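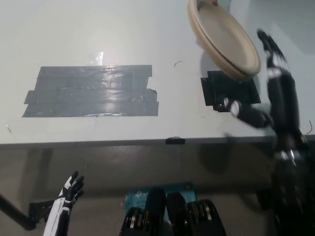

Hiring & HR > Recruiting software

Boss wants software to screen resumes automatically, how do I not make a mess of this?

fellholm_hr
Posted 12/01/2019

Hi all, quick one, sorry if its been covered, search on here gives me mostly payroll stuff.

I do HR (all of it, team of me) at a company with 115 people. Warehouse, drivers, small office. In October we posted eight openings in one go and got 700 applications. I read them. All of them. Took forever, two good people had taken other jobs by the time I called.

So now my boss has had a demo from Stomville and wants to buy their screening add-on. It reads the resumes, gives every applicant a score, and you set a cutoff and anyone under it gets a polite no thanks email overnight. Demo looked great. Demos always look great.

What I'm stuck on:

- do I have to tell applicants a computer scored them?
- how do I check the scores are any good before we switch on the auto reject
- we already use Vikport for applicant tracking, does the scoring write back into it or am I copy pasting all day
- what do I say to my two shift managers who think this is step one of replacing them (it's not, but the mood in the break room is bad)

Not against it. I would love my evenings back. Just don't want to be the one explaining in a year why we turned down every applicant over 50 or something.

We're in one state only, no union, hourly mostly. Need to give my boss some kind of answer before the budget closes. Any help appreciated!!

gravelpit77

We had this at my last place. Garbage in, garbage out. It liked people who wrote long resumes. Forklift drivers don't write long resumes.

Just put three knockout questions on the application form. Can you work nights, do you have the license, can you start by such and such date. Cut our pile way down and cost nothing. You don't need AI for that, whatever the sales guy calls it.

secondshift_sue

Been through it, not with Stomville but same kind of thing. Long reply, on my lunch, bear with me.

First off, don't let anyone turn on auto reject on day one. Score only. Let it score and have it reject no one. If the vendor says you can't run it that way, that would be the end of the conversation for me.

On telling applicants. Depends on your state, rules are changing and some places have passed laws or are about to, so ask an employment lawyer, not us. An hour of a lawyer is cheap next to a complaint. But law or no law I would tell them. One line on the application page, something like "we use software to help sort applications, a person makes the decision." And then make sure a person does make the decision. We put ours right over the submit button and got maybe a couple of emails about it, all polite. Also give them an address to write to if they need an accommodation, please don't skip that one.
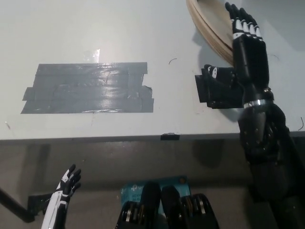 The age thing you mention is a real worry and not a dumb one. Ours wasn't scoring age but it was scoring "gap since last job" and "years since graduation", and you can see where that goes. We only found out when I asked for the list of what goes into the score. Took three emails to get it. So ask for it in writing before you sign, and if all you get back is "proprietary", well.

Also these things usually learn from who you hired before. If the last bunch of hires all came from the same two employers down the road, guess what it's going to like.

How I'd test it, since you asked. You have something most people don't have, which is a pile of 700 you already read yourself. Use it.

1. Pull the October pile out of your tracking system, with what you decided on each. Take the names and addresses off if you can, and check with the lawyer if you're ok to hand it to a vendor at all. We had to get a data agreement signed first.

2. Have them score it blind. Don't send your decisions along, you want to see what it does by itself.

3. Look at the bottom of the list first. Everybody looks at the top. The top is always fine. What you want is the people you hired or wanted to interview that it put at the bottom. Write down every one and ask why.
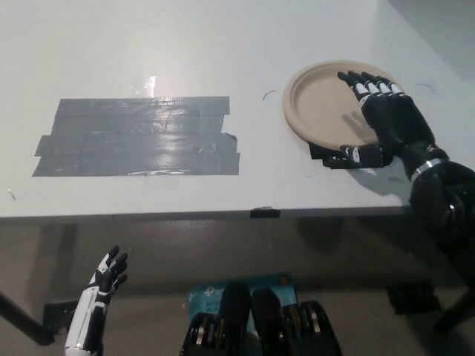 4. Do the same by group, far as you have the info. If you collect the voluntary forms, compare who passes the cutoff against who applied. If one group drops off a cliff, stop there and get advice before doing anything else.

5. Then run it live for 30 days, score only, you still read everything. I know, more work not less. Pick your slowest month. Don't peek at the score until you've made up your own mind, I did peek and it pulls you more than you'd think.

6. Only then talk cutoff. And set it low. We use ours to decide what order I read in and thats all. High scores get read Monday morning, the rest get read later in the week. Still saved me a ton, mainly becuase the good ones get a call before they take something else, same as what happened to you.

Can't help on Vikport, never used it. Ask to see the write back working in your own account and not in theirs. Ours "integrated" by emailing me a spreadsheet.

For the shift managers, get them in the room. Seriously. Give them a stack from the test and ask them to rank it, then show them what the software said. Ours caught stuff I had missed, like it didn't know that reach truck and forklift experience are close to the same thing for us. They went from mad to bossy about it which I'll take. And get your boss to say out loud, to them, that no jobs are going. If your boss won't say it then you have a different problem.

Oh and keep records of everything, scores, who overrode what. Check how long you have to keep applications where you are, and that you can get the scores out if you cancel.

Lunch over. Good luck

fellholm_hr

This is so helpful thank you. Did not think of using the October pile, feel silly. Asked Stomville for the list of what goes in the score, got a brochure back. Asked again.

Gravelpit, we're adding the knockout questions too, the nights one alone would have saved me days.

acheampong_it

Vikport part: it does write back but only on the higher plan, at least on our account. Scores show up as a custom field. You have to create the field first or it fails with no error, lost an afternoon on that. Make it a number field, text won't sort right (100 comes before 20). Also turn off the candidate notification trigger before you import the test batch or it'll email all of them again.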